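# Irnis Counter Set: plate racks and mug tree

The Irnis set from Trukska is made for small kitchens where the cupboard is already full. It keeps the everyday plates and mugs on the counter, standing or hanging, so that you can take one without lifting the others.

The black rack is the simplest piece. Plates stand in it on edge, one behind the other. The wooden stand has light slats and you may turn it at an angle if the counter is narrow.

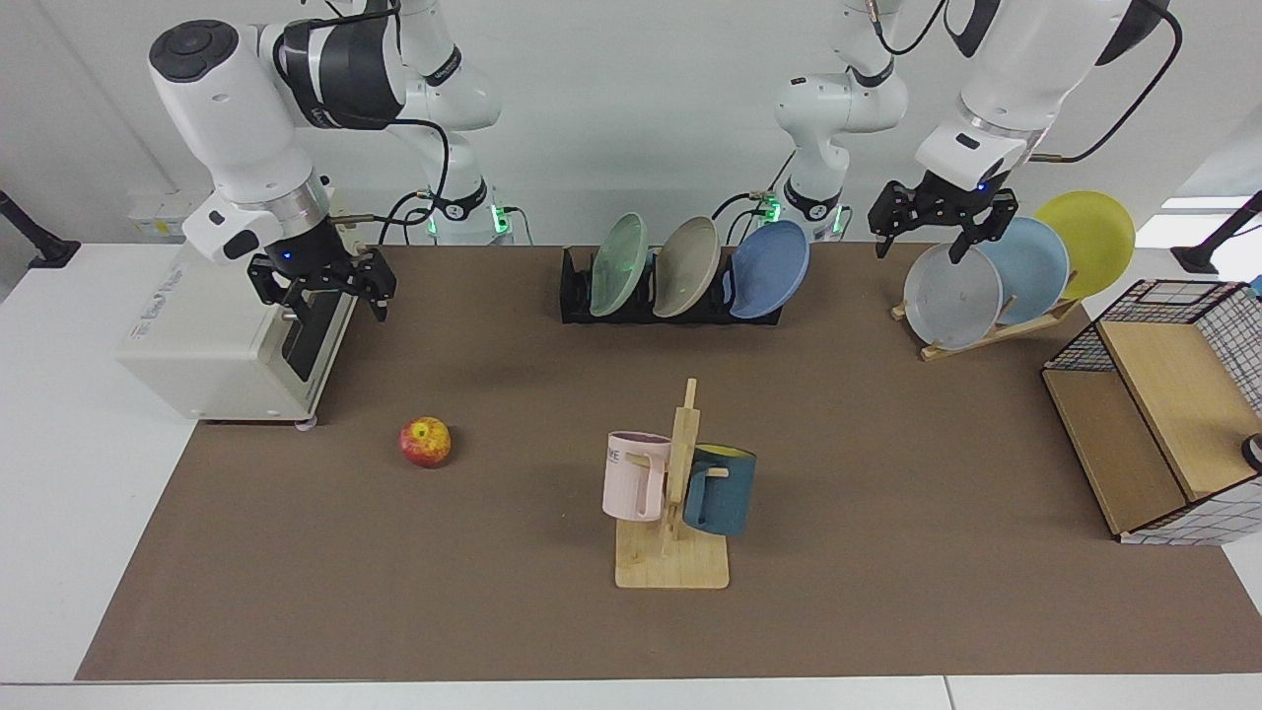 *Black rack and wooden stand, each with three plates, next to a small toaster oven.*

**Mug tree**

One post, short pegs, light wood. Hang the mug by its handle and let the opening look down or to the side, as you prefer. Mugs with a very thick handle can be tight on the peg, please measure before you order.
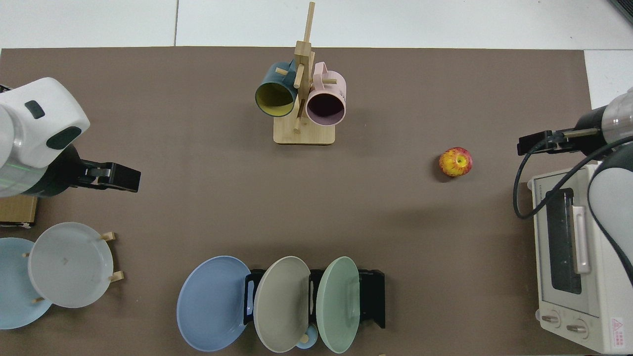 *Mug tree with a dark teal mug and a pale pink mug.*

**Details**

- Mug tree height: 400 mm
- Wooden stand length: 300 mm
- Maximum load of each rack: 20 plates is too many; please stay with one plate for each slot
- Plates, mugs and appliances are not included

**Care**

Wipe the wood with a damp cloth and dry it the same day. Do not put it in the dishwasher. The black rack can be washed by hand in water up to 60 °C. 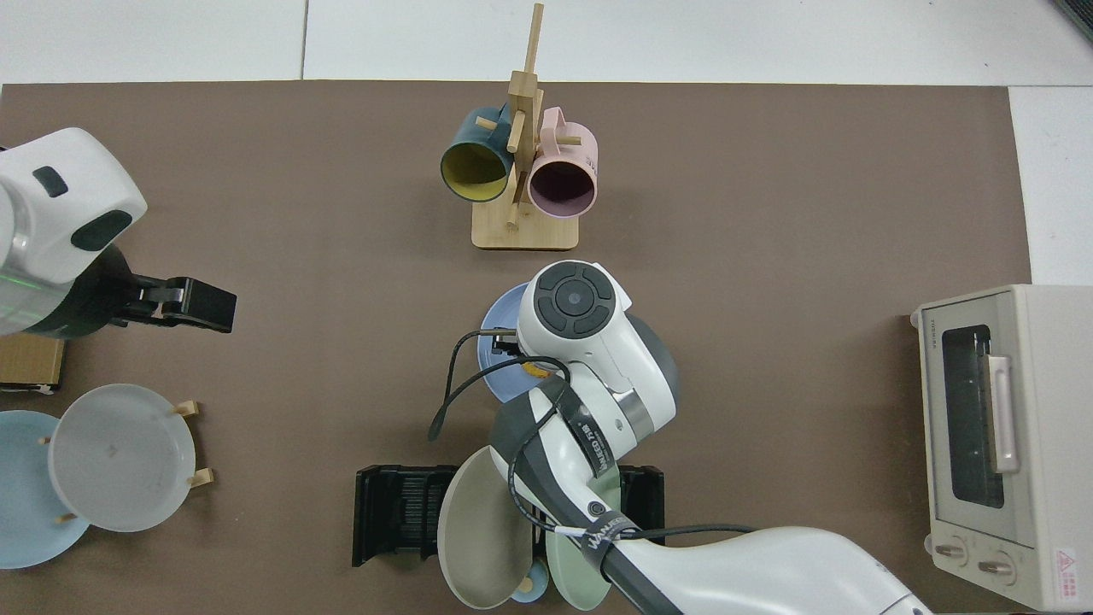

*Light blue plate above the black rack, mug tree behind.*

The pieces are sold together or one by one. For spare pegs, write to Leobardo Zamudio at the Trukska parts desk and tell him which piece you have. Orders placed in February are sent in March.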